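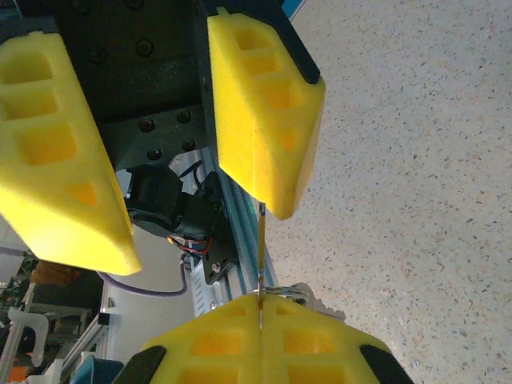 图1 交接工位，下夹爪夹住细金属杆，上夹爪张开。

# 双夹爪交接单元维护与改造进展报告

提交对象：Farías基金项目管理处
执行单位：Mirnevetti装配技术实验室
报告人：Bo-ram Ha
日期：2023年1月10日

## 一、本期工作概况

本期工作集中在交接单元本身，没有增加新的作业任务。单元由上下两只夹爪组成，都装黄色泡棉手指，作业内容是把细金属杆从一只夹爪递到另一只夹爪，再放入Tandport托盘。上一份报告中提到的三个问题，即手指夹持面磨损、交接位置漂移、线缆摩擦，本期分别做了处理。前两个问题已经解决到可以恢复运行的程度，线缆问题只完成了一部分，剩余工作列在第六节。

单元因检修停机6天，比计划多用了一些时间，原因是拆下夹爪后发现安装面需要清理，而清理之后又必须重新标定。停机期间没有安排其他试验，对合作方Zultumthorpe的样件交付没有影响。

恢复后单元连续运行，到本报告截止时完成交接1020次，中间没有更换过手指。失败的交接已全部记入运行日志，主要情况见第四节。

## 二、夹爪与手指的检修

### 2.1 手指更换

泡棉手指是消耗件。夹细杆时，受力集中在中间很窄的一条上，时间长了泡棉会被压出一道浅槽，杆在槽里可以轻微转动，姿态就不稳定。上次报告时我们用的办法是把手指上下错开安装，让杆避开旧槽。这个办法只能拖延，错开之后两侧手指的接触面不对齐，夹紧时会互相推偏。

本期改为成对更换，两侧手指同时拆、同时装，旧件不再混用。装配前先检查背面的凹格有没有裂口，凹格之间的筋如果开裂，手指弯曲时会朝一侧偏。有两根备件因此被退回，没有上机。

手指端部的黑色橡胶件也做了检查。下夹爪有一侧的橡胶件粘接不牢，用手可以推动，已经清掉旧胶重新粘接，放置一夜后再装。上夹爪的橡胶条没有发现问题，只做了清洁。

### 2.2 壳体与紧固件

上夹爪壳体正面的螺钉逐个检查了松紧。我们先用记号笔在螺钉头和壳体之间画线，运行一段时间后再看线有没有错开，这样不用每次都上扳手。检查时有一颗螺钉明显偏松，它的位置靠近壳体下端，也是手指合拢时振动较大的地方。现在全部重新拧紧，并加了中等强度的螺纹胶。

关于螺纹胶的用法，组内有过讨论。壳体以后还要拆，高强度胶拆起来容易损坏螺纹，所以统一用中等强度，并写进了维护单。维护单同时规定，拆下的螺钉要先清掉残胶再装回，残胶会让拧紧力矩的读数偏高。

### 2.3 安装面清理

夹爪拆下之后，法兰安装面上有一层干掉的胶和泡棉碎屑。碎屑很薄，肉眼看不出夹爪有倾斜，但传到手指端部就是可以测出来的偏差。我们用塑料刮片清理，再用无纺布蘸异丙醇擦净。没有使用金属刮刀。

上一次拆装时没有清理这一步，交接位置漂移的一部分原因应当在这里。漂移和拆装日期对得上，但当时没有留下安装面的记录，所以不能完全确认。

## 三、重新标定

标定按以下顺序进行，顺序本身也是这次调整过的：

1. 装好下夹爪，空载开合，确认两侧手指在中线处合拢。
2. 下夹爪夹住一根标准杆，检查杆的竖直度。
3. 上夹爪移动到杆的正上方，保持张开，缓慢下降，停在杆端附近。
4. 在腕部相机画面里核对杆端与上夹爪两指之间开口的相对位置，记录偏差。
5. 修正交接点坐标，重复上两步，直到偏差进入允许范围。
6. 上夹爪合拢，下夹爪松开，检查杆有没有跟着偏转。

以前是先标上夹爪，再去找下夹爪。那样做的缺点是下夹爪的误差全部留到最后一步，到了交接时才暴露，而且不容易分清是哪一只夹爪的问题。现在先把下夹爪夹住的杆作为基准，上夹爪只对着杆端去找，分步检查，出现偏差时知道该调哪里。

泡棉手指会变形，所以标定时的夹紧力必须和作业时一致。本期第一轮标定用了较小的力，结果正式运行时杆会沿合缝方向移动一点，标定值不能用，只好重做。停机时间延长有一部分是这个原因。现在标定程序直接读取作业参数中的夹紧力，操作人员不再单独输入。

标准杆本身也要管理。实验室原来的几根标准杆与作业用杆混放，其中有弯曲的。现在标准杆单独放在带盖的盒里，使用前在平板上滚一次，滚动不均匀的就不再当标准件用。

## 四、运行情况

恢复运行后，交接失败主要有三种情况。

第一种是杆端碰到上夹爪手指的内侧。上夹爪张开的幅度有限，手指端部是斜的，杆如果在下夹爪里稍有倾斜，下降时就会擦到。擦到之后泡棉会让开，一般不损坏杆，但杆的高度会变，后面放入托盘时深度就不对。我们把下降速度的最后一段调低，同时在下降前增加一次画面核对，偏差过大时下夹爪重新夹取。

第二种是上夹爪合拢后，下夹爪松开得太早。这是时序问题，原来用固定延时，现在改为等上夹爪到位信号之后再松开。改动以后还没有再出现这种失败，不过运行时间不长，要继续观察。

第三种是杆被泡棉带住。下夹爪松开时，泡棉表面有粘性，杆会跟着一侧手指移动一点再弹回。这种情况多出现在新手指刚装上去的时候。用干布擦拭夹持面后有改善。我们试过滑石粉，效果明显，但粉末落到台面和导轨上，不好清理，没有继续用。

还有一项需要说明。运行日志里有几次失败没有对应的图像，原因是存储盘写满，程序没有报警。已经增加了剩余空间检查，空间不足时单元不启动。这几次失败的原因无法补查，统计时归入“原因不明”。

## 五、线缆与导轨

铝型材导轨附近的走线是本期没有做完的部分。小电机引出的细线目前呈环状绕出，没有加护套；紫色线缆从手指下方经过，中间一段下垂。在现有行程内没有发现拉紧，但夹爪转到接近极限角度时余量不足，所以暂时在程序里限制了腕部转角。这一限制对当前的交接作业没有影响，对以后的斜插作业有影响。

导轨旁的标尺刻度在腕部相机画面里读不清，不能用来核对位置。我们原来打算用它做粗定位检查，现在放弃这个想法，改为在安装板侧面加一个机械定位销。图纸已经画好，零件还没有加工。

导轨槽内的泡棉碎屑用吸尘器清理过。碎屑来自旧手指，更换后应当减少。清理周期暂定为每周一次，看下一阶段的实际积累情况再调整。

## 六、未完成事项

- 线缆重新布置。需要拖链和合适的护套，供应商已确认有货，等待采购流程。
- 定位销加工。由Zultumthorpe的机加工车间完成，图纸已发出，尚未收到回复。
- 手指寿命数据。目前只有这一副手指的运行记录，还不能给出更换周期。计划在下一阶段连续记录5副手指的使用情况，再定更换标准。
- 交接失败的自动分类。现在由人查看图像后填写，工作量不大，但不同人填写的口径不一致。先统一填写说明，自动分类放在后面做。
- 备件登记。退回的手指已经和供应商沟通，对方认为凹格开裂与存放时受压有关。我们现在把手指平放，不再叠放。

## 七、经费与人员

本期支出主要是手指备件、胶粘剂和标定用具，都在批准的预算科目之内，没有调整科目的申请。定位销和拖链的费用将计入下一期。停机期间的人工按原计划列支，超出的工时由实验室承担，不向本项目申请。

人员没有变动。Bo-ram Ha继续负责单元的维护和标定，运行日志由当班人员填写，每周汇总一次。为了避免标定只有一个人会做，本期安排了一次完整的重复标定，由另一位同事按书面步骤独立完成。对方在第四步遇到困难，书面说明没有写清楚画面中以手指的哪条边为准，他用了外侧边，而我们一直用内侧边。说明已经修改，并补了标注图。两人的结果在修改后一致。

## 八、下一阶段安排

下一阶段先完成线缆布置，然后取消腕部转角限制，再开始斜插作业的试验。定位销如果按时到货，与线缆布置一起安装，这样只需要停机一次、标定一次。如果定位销推迟，线缆工作不等它。

斜插作业原定于6月提交结果，目前没有调整的必要。可能影响进度的是手指更换频率，斜插时手指侧向受力，磨损应当比现在快，备件数量需要提前准备。实验室建议在下一期预算内增加手指备件的订购量，所需金额可由耗材科目的余额支付，请管理处在回复本报告时一并确认。

运行日志、标定记录和修改后的维护单随本报告一起上传到项目共享目录。原始图像数据量较大，没有上传，需要时可以向报告人索取。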